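Clirnier Ships Kusow 3, Planning Software for Robots With Two Arms and One Kitchen

New release plans both arms together, and asks before reaching across the table

ANMONT, March. Clirnier today released Kusow 3, the latest version of its motion planning software for two-armed robots. It is meant for machines that work in ordinary rooms, among spoons, and have so far spent much of the day negotiating with their own elbows.

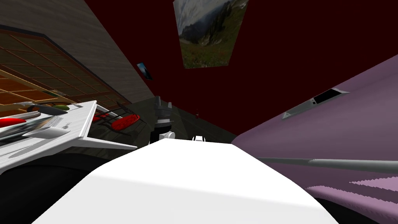
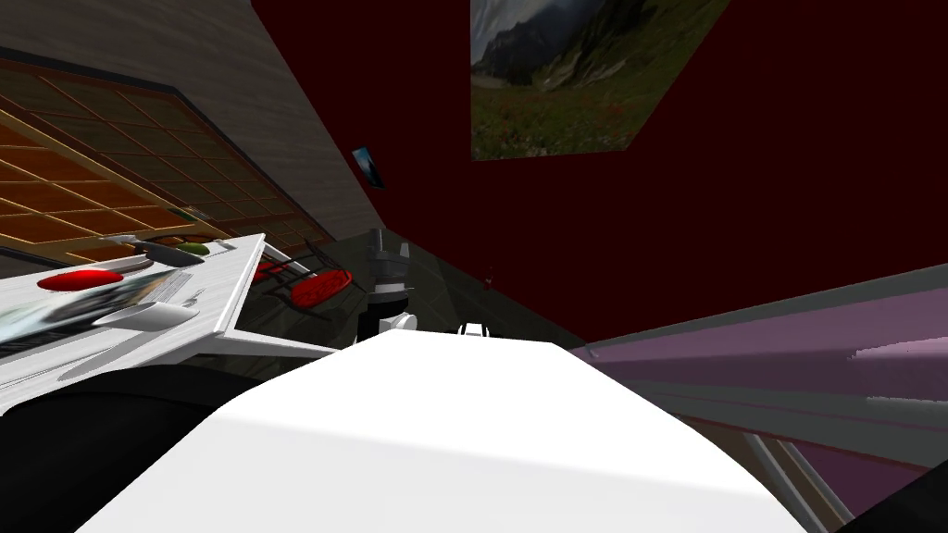
Simulated room with white table, red wall and mountain painting, from the Kusow 3 test library.

By Muthoni Shirima, Clirnier Press Office

Earlier versions of Kusow planned the left arm, then the right, then apologized in the log file. Kusow 3 treats the pair as a single problem. If one arm is blocking the view of the table, the planner remembers what was last seen there and how much it should trust that memory. Trust drops with time, as it does in most kitchens.

The release comes with 182 simulated rooms, up from 40. Developers can tilt the viewpoint, move the furniture and replay any failed reach one step at a time, with the planner's reasons printed alongside. Some of the reasons are short.

"Our old demo room had one table and one cube, and we were unbeatable in it," said Erasto Swai, head of planning at Clirnier. "Then we added a ladle."

Kusow 3 also includes a rewritten collision checker, a scene editor that finally has an undo button, and 800 recorded test tasks. The undo button was the most requested feature for two releases running. The company regrets the wait and has nothing to add.

Existing customers can upgrade at no charge. Scene files from Kusow 2 will open after conversion, except those with spaces in their names, which will open after renaming.

Press contact: Muthoni Shirima, Clirnier Press Office, Anmont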